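Basket on the table or no basket?

flokitz_fan
Ok so I need opinions before my sister-in-law has a fit. We got a long light wood table for the craft room in March and I want one catch-all basket living on it for scissors, tape, mail, whatever. She says a table should be bare when you're done, period.

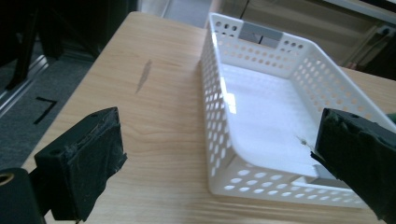 I've been through 7 organizers in this house and the fancy ones always end up in the closet! Brulov makes a felt one that looked great for a week and then ate every pin I owned. So I'm back to cheap plastic, and the white one with all the holes in the sides is my favorite so far (shallow, so nothing gets buried, and I can rinse it in the tub).

Lok-yiu Choi
Sorry, siding with the sister-in-law. A basket on a table is just a junk drawer with no front. Put it on a shelf and carry it over when you sit down to work.
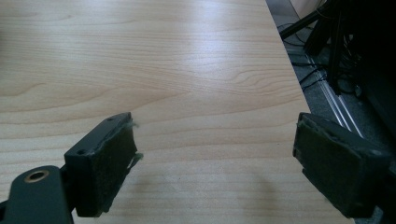

My own table gets cleared every night before 9 and I sleep better, lol. Rokell has wall shelves that would hold a basket fine.

pocampo242
Disagree with Lok-yiu. If it's on a shelf I never put anything back in it. Get 2 baskets, one for tools and one for paper, and keep them both where your hands are.

flokitz_fan
Two!! She'll move out.

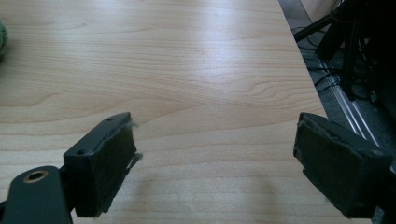
But maybe I try the shelf thing for a month and see who cracks first. Does anybody know if felt pads under a basket leave marks on wood?

pocampo242
Mine haven't. Wipe under them now and then.
- Patricio Ocampo

Related threads
Sepúlveda shelf brackets, worth it?
Getting streaks off a blond wood table
Where does your mail go? (476 replies)
Craft room before and after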